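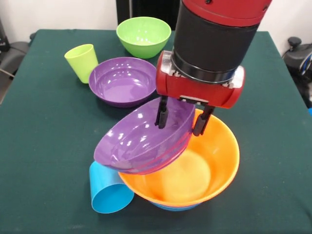
Re-teaching the bowl arm, or where my Monday went

23 Jun 2025

I keep promising to write up what it takes to keep the red arm going, and then I get busy keeping the red arm going. So this is long and a bit out of order. If you only came for the finger pads, skip down a few paragraphs.

For anyone new, I look after one robot cell at Prakska. One arm, one table, a two-finger gripper, and a cupboard full of plastic bowls and cups that I'm now very fond of. The project is called Heo. The arm picks up tableware and stacks it, I mess the table up again, and it has another go. My part is mostly screws, cables, calibration and laundry. Yes, laundry, I'll get there.

Last week the grasps started drifting. Nothing dramatic, no crashes, but the fingers were landing low on one side of the table and high on the other, and every so often a bowl would come up and swing before it settled. The way we grab a bowl is a pinch over the rim, one finger down inside and the other pressed against the outside wall, like the purple one up at the top of this post. It's a nice simple grasp and it forgives you for quite a lot, but it doesn't forgive a table height that's wrong. Too low and the inside finger jabs the bottom of the bowl. Too high and you've only got the last bit of rim, and the bowl is free to tip whichever way it fancies.

I blamed the gripper first. I always blame the gripper first, and I'm right often enough to keep doing it.

Finger pads

Our fingers came from Curkon and the pads are a replacement part that goes on the inner faces. They wear. You don't notice, because they wear a tiny bit every day, and then you put a new one next to an old one and feel a bit silly. The old ones had gone shiny at the tips, which on glossy plastic bowls is about the worst thing they could do. Shiny on shiny just slides.

Swapping them takes longer than it should, mostly thanks to the screws. They're small and silver and they adore the floor. I put a magnetic dish under the gripper, move the arm to a comfortable height, hit the stop and lock it out before my hands go anywhere near. Then:

Back out the pad screws a little at a time, both sides, so the pad doesn't cock over and jam.

Scrape off the old glue. There's always old glue, from the time in March when I thought screws alone weren't enough (they were).

Wipe the metal down and let it dry. I use the Kemico wipes. They smell like a swimming pool but they don't leave a film.

Fit the new pad, start every screw by hand, then snug them up.

Close the fingers on a strip of paper and tug. If the paper pulls out easily at the tip and sticks at the root, the pads aren't parallel and you get to do it again!

I had to do it again. The second time the paper held along the whole length and I went and got a coffee, very pleased with myself.

And the drift was still there. Of course it was. The pads needed doing anyway, so I'm calling it a win, but they had nothing to do with the problem.

The tablecloth

OK, laundry. The table has a dark green cloth over it. I like the cloth a lot. It kills the glare off the tabletop, it stops a dropped bowl from skating halfway across the room, and the bright plastic shows up on it beautifully. The bowls themselves still throw back the ceiling lights in little white spots, and I've made my peace with that.

What I don't like is that cloth has opinions. It creeps. Every time the gripper drags a bowl sideways a hair before lifting, the cloth goes with it, and by the end of a long day you've got creases near the front corner where it was flat that morning. A shallow crease doesn't matter. A proper fold is enough to lean a cup, and a leaning cup is a cup that's about to be on its side. (We do put cups on their sides on purpose too, because people's kitchens have cups on their sides. I'd just like to be the one who decides.)

So the cloth gets pulled flat at the start of each day, and it gets washed when it looks like it needs it. Two weeks ago I washed it, put it back, and folded a doubled-up hem under the left side to stop it slipping. I was proud of that hem! I may even have shown it to people.

You can see where this is going. That doubled-up hem lifted the surface on the left, so the table the arm thought it had and the table it really had weren't the same table anymore. When I finally got the height gauge out the left side was sitting 12 millimeters higher than the right at the worst spot. Some of that was the hem and the rest was one of the table's feet, which had been quietly unscrewing itself since goodness knows when.

I'd spent an afternoon on finger pads. Sigh.

Leveling, and then leveling again

The fix for the feet is boring. Take everything off, cloth included, put the long level across the top in both directions, turn feet until the bubble behaves, lock the nuts. I'd never locked the nuts before. I'm fairly sure I didn't know they were there — they were up inside the leg, painted over, and it took a wrench and some words to get the first one moving.

Then the cloth went back on as a single layer everywhere, with the spare hanging down over the edges where it can't do any harm. I've clipped it from underneath. No more hems.

Then teaching. I know some people love this bit. I find it peaceful for the first quarter of an hour and after that my neck hurts. I put a pointed tip in the fingers, jog the arm down to each mark until the tip just kisses the surface, and save the point. The trick I've settled on is to use a slip of thin paper under the tip and move it back and forth while I step down in the smallest increments. The moment the paper drags, stop. My eyes are useless at judging that gap and my fingers are great at it.

I used to teach only the corners. Now I do a grid, 21 points, and I let the software fit a plane through them and show me which points don't agree. One was way out and it was me, I'd saved it with my sleeve under the tip. Did that one over, and the rest fell into line.

One more thing on this, as I've had the question in the comments before: yes, teach with the cloth on. The bowls sit on the cloth. If you teach on the bare top you'll spend the rest of the week nudging an offset and wondering why it's never quite right.

Bowls first, then cups

After any re-teach I run a standing set of picks before I let the thing loose on a proper messy table. Single bowl in the middle, single bowl at each side, then nested bowls, then cups.

Nested bowls are where you find out whether you've really fixed anything. With the orange one sitting in the blue one there's only a thin line of blue peeking out, and if your height is off you either take both bowls or you get the orange rim and a bit of blue rim together and it all wedges. And a second bowl on its way in over the top of that stack has to clear the orange rim without clipping whatever's parked beside it. I leave a cup lying right up against the stack for this test, on purpose. It's mean but it's useful.

The cups are lighter and narrower than the bowls and they mind the closing force more. Before I turned the force down they'd squash a little on the pinch and then sproing when the fingers opened. Great fun to watch the first time. I dropped the setting to 34 percent for cups and left the bowls where they were, and that's been fine with the old pads and seems fine with the new ones too.

Monday's total was 69 picks on the standing set before I packed up. Two of those I'd call ugly, both on the stack, both with the bowl tilted more than I like when it came up. The arm does tilt a bowl quite steeply on that grasp anyway, so you have to get your eye in for what's normal. I want to look at the approach angle for those tomorrow. My hunch is that the inside finger touches down a fraction before the outside one, so the bowl rocks as it closes. Could also be that I'm imagining it. I've imagined things before on this machine.

Bits I keep forgetting, written down so I don't

The cable on the gripper needs its loop checked whenever the pads are done. I retied it this time with a bit more slack, and it stopped tugging at full reach.

Bowls get a wash in plain dish soap, then a proper rinse. Soap left on a rim feels exactly like a worn pad, and I've chased that one for a whole morning.

Roll the chairs back from the table. Not for the robot so much as for me, I've backed into one of them while holding the pendant more than once.

Put the height gauge back in its case. I found it under the sink.

Spare pads are down to the last pair, so there's an order going to Curkon this week, and I'm asking for extra screws while I'm at it. I've also got a heavier green cloth coming to try. Same color as near as I could match from a phone screen, and if it creeps less than this one I'll do a follow-up. If anyone's got a good way of keeping fabric flat on a table without gluing it down or building a frame around it, please tell me in the comments, I'll try pretty much anything except another hem.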